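Whole-body policy for bed tidying: retargeting method and first numbers

tessel_k
Sep 2, 2021

Posting the interim result for the Sallora controller, as Arturo Cocco asked for it in the other thread. The task set is domestic: step up, step down, walk along a bed, place a pillow. The training set is 2,883 segments of human motion, retargeted to the robot's joint limits. Foot contacts are labelled first and the upper body is fitted afterwards with the feet held fixed. We evaluated on 177 trials over 4 room layouts. The stepping part runs on pine blocks at the foot of the bed, with the hands left free at the sides.

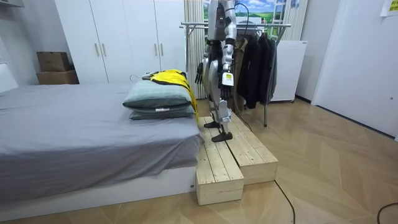

Does the contact labelling need force sensors in the shoes?

It uses foot height and foot speed only. A foot counts as planted when both stay under a threshold for 5 consecutive samples. We compared this with hand labels, and most of the errors fell at toe-off.

marrow_lane

I don't think the comparison is fair. Your baseline fits the whole body at once with no contact term, so it was always going to slide. The proper baseline is the Femton fit with a soft contact penalty. Without that you can't say the two-stage order is what helps.

tessel_k

We ran the soft penalty version on one layout. It slid less than the plain fit and more than the two-stage one. I left it out because one layout is thin evidence. Happy to run the other three, but that will be October.

marrow_lane

Then the claim should wait until October as well. "Contacts first" is in your summary as a finding.

Arturo Cocco

I'd keep the claim and narrow it to stepping. My concern is the placing score. How is a pillow placement judged, and from which view? 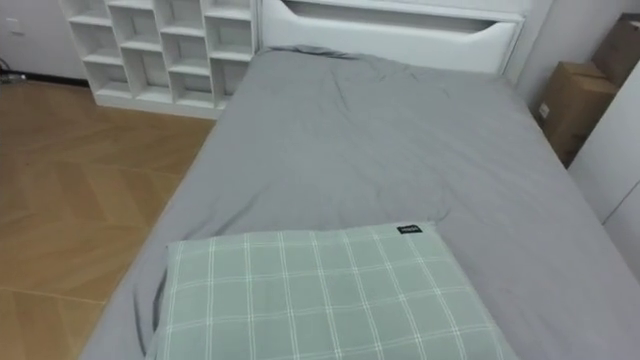
Placement is scored on two terms, the offset of the pillow's centre from the target and its angle to the mattress edge. The estimator was taken from Primia with few changes. It wants corners it can find, and a plain case on a plain sheet gives it very little. A case with a white plaid grid on pale green, against smooth grey, is a much easier input, and the angle can be read off the printed lines. A pillow near the foot end can also run out of view at the bottom, in which case the centre is extrapolated from the visible corners and the trial is flagged.

ostler9

So the reported angle error depends on the print. Have you split the results by case?

tessel_k

No. Flagged trials are separated in the table, cases are not. Roughly a third are flagged. I can add the column.

marrow_lane

Please do, and give medians. Means over flagged trials are close to useless.

Arturo Cocco

Agreed on medians. I still disagree about withdrawing the stepping result.

Related threads
Nina simulator: foot friction settings
Femton soft contact penalty, choice of weight
Primia estimator on low-texture fabric
Sallora controller: change log and known faults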